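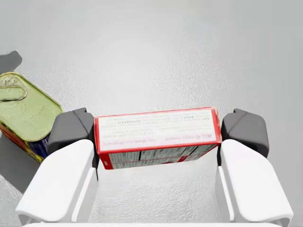 Fig. 1. Pinça de dois dedos com uma caixa de Jell-O, em simulação.

Aula 2. Avaliar um kit antes de o comprar

O caso desta semana é o kit de simulação Mulline, distribuído pela Edimex. A brochura promete "manipulação sem surpresas". Levem papel, que as surpresas ocupam espaço.

O pacote base traz o braço duplo, a mesa e uma coleção de artigos de mercearia. Custa 1067 euros por posto, com licença de 53 semanas; a semana a mais é cortesia da casa e figura no contrato como vantagem.

O que pontuar na preensão: ponto de contacto, inclinação do objeto, distância aos vizinhos. Na Fig. 1, a caixa está presa pelas extremidades e ligeiramente inclinada, com uma lata metálica junto ao dedo esquerdo. A brochura chama a isto "ambiente desimpedido".

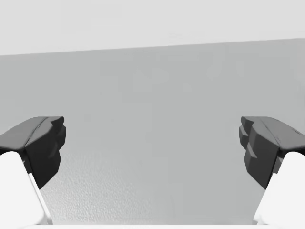

Fig. 2. Dedos abertos, nada entre eles.

Registem também os instantes sem objeto. O módulo Venudus, vendido à parte, classifica-os como "prontidão". Na ficha usamos "vazio", que é mais curto e não se fatura.
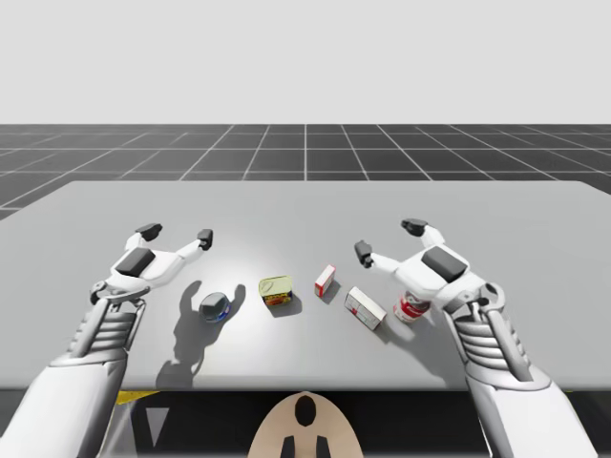

Tempo de leitura: 2 min

Para terça-feira: escolham um dos cinco artigos sobre a mesa e escrevam o plano de aproximação para uma das mãos. Quem escolher a lata vermelha e branca deve contar com a mão direita por cima dela. Limite de 60 linhas, código incluído. Comparem depois com o guia Niskanen, capítulo sobre oclusões, disponível na reprografia.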